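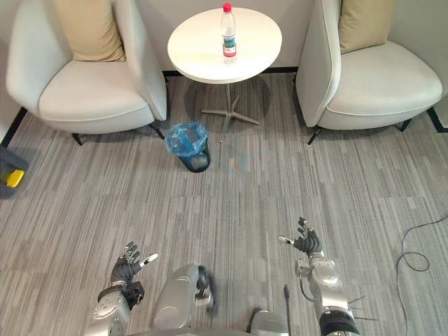 Lounge 458, Friday. Small bin with blue liner, side table, two armchairs.

Worked on the lounge bins this afternoon. Complaints from Paiva's end of the floor were that the small bin fills up by lunch and people then leave bottles on the table. Went through the Edora supply box first. The liners come 100 to a roll and there are 76 left on the open one, so no order needed before the end of September. They are too large for the small bin. Folding the edge well over the rim holds them, but the fold has to go all the way around or one side slides in when something heavy is dropped.

Still to check: whether Lindar makes a shorter liner in the same blue.
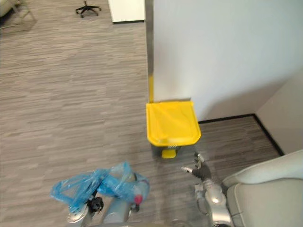

Position of the pedal bin is the other open question. The plan from Skillitari puts it next to the door, which blocks the coat hooks. I would keep it at the wall corner by the armchair, with the pedal facing out into the room. The yellow lid is easy to spot against the white wall. Two things against that spot: the lid may knock the metal corner strip when it opens, and whoever is in the armchair gets the bin at their elbow. Try it for a week, pedal clear of the chair, and ask again.

Bottles are not settled. For now they go in the small bin with everything else, and it gets changed at 2 and again at closing.

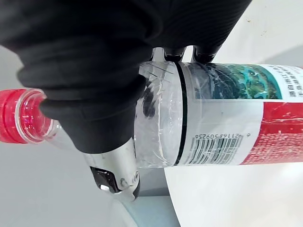

Reply in the margin, green pen: please don't put bottles in with the general trash, they take up half the bag. Empty them at the sink, flatten them and put the cap back on. A crate under the sink would do for a start.

Crate requested. Move the 2 p.m. change to 4 once it is in place.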